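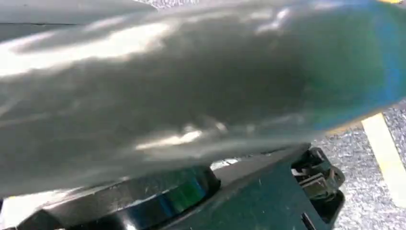
Tultska handling station: effects on duties in the trim parts section

Noroline Staff Forum > Brurndale site > Working arrangements
Thread opened 2020-05-14

Posted by: maerta.ronning (moderator)

Colleagues are invited to comment on the proposed changes to duties in the trim parts section following the introduction of the Tultska handling station. The written proposal has been placed in the shared folder and a paper copy is at the section office.

In summary, the station will take over the lifting, turning and setting down of wheel covers and mirror shells at the inspection table. Inspectors will keep the decision to pass or reject a part. The post of table handler will be merged with that of inspector, and the merged post will be called parts inspector. No change of grade is proposed at this stage.

Comments will be read by the section management and by the staff side. Please keep to the subject and refer to paragraph numbers where you can.

Posted by: g.alemayehu

I have worked as a table handler for six years and wish to put the following on record.

Paragraph 4 states that the handler's work is "repetitive lifting". A wheel cover weighs very little. What wears people down is turning it over to look at the clips, setting it down, and doing the same again 1,000 times in a shift. My wrists would be glad to be rid of that, and I do not oppose the station on those grounds.

My objection concerns what the handler does besides lifting. We notice when a batch feels wrong in the hand. A clip that has gone soft bends before it can be seen to be damaged. Paragraph 4 does not mention this and I ask that it be corrected.

Posted by: stijn_mulder

I agree with the first part of the above and disagree with the second. The inspection standard we work to is visual. If a soft clip is a fault, it should be written into the standard and tested properly on every part. At present it depends on who happens to be at the table. I have been on shifts where one handler set aside half a batch and the next handler passed it all.

The station turns every part the same way and holds it still. For an inspector that is a real gain.

Posted by: zeyu.feng (process engineering)

I can answer some of the points raised. The yellow tape on the table shows where parts are to be set down.
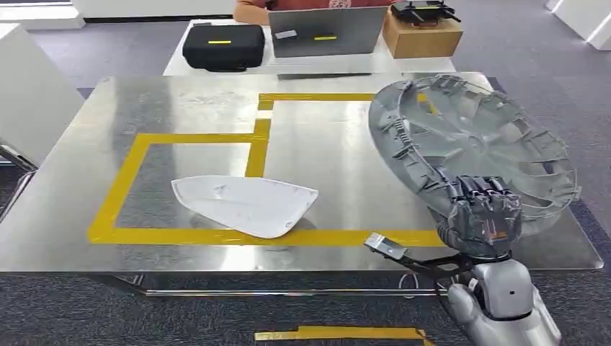 Wheel covers are the easier of the two part types, as the rim and the spokes give the fingers something to close on. Mirror shells are smooth and curved, and more work is needed on them before we would ask anyone to rely on the station for a full shift. Until then they will be handled by hand, and the staffing plan should say so. It currently does not.

On soft clips, Mr Alemayehu is right that the station has no equivalent check. A simple press test could be added to the inspector's sheet. I would be grateful if he would help to write it.

Posted by: g.alemayehu

I am willing to do so, in working hours.

Posted by: tsion.admasu (staff side)

The staff side has three requests.

First, training. Paragraph 9 allows 50 minutes for handlers to learn the inspector's duties. New inspectors have always had several days beside an experienced colleague, and handlers moving across should have the same.

Second, pace. The proposal gives a target of 86 parts an hour. It does not say whether this is the rate of the station or the rate expected of the person looking at the parts. A machine may hold a part up at any rate you choose - the inspector still has to look at it.

Third, grade. If two posts become one, the person holding it carries both sets of duties, and "no change of grade" needs to be justified in writing.

Posted by: stijn_mulder

On the second point I support the staff side without reservation. On the third I do not. Inspectors did their own handling before the Tufa contract and were on the same grade then.

Posted by: tsion.admasu (staff side)

Before the Tufa contract the section handled 3,000 parts in a good week. The comparison is not a fair one.

Posted by: maerta.ronning (moderator)

Thank you. I have asked for paragraph 4 to be redrafted with Mr Alemayehu's point included, and for paragraph 9 to be withdrawn pending a new training plan. Zeyu Feng will supply a corrected staffing plan covering mirror shells. The target in paragraph 11 is the rate of the station. I accept that the wording is unclear and it will be changed.

The question of grade cannot be settled on this forum and has been passed to the pay review, which meets in November. The merged post will not take effect before then. The thread remains open for comments on the other paragraphs.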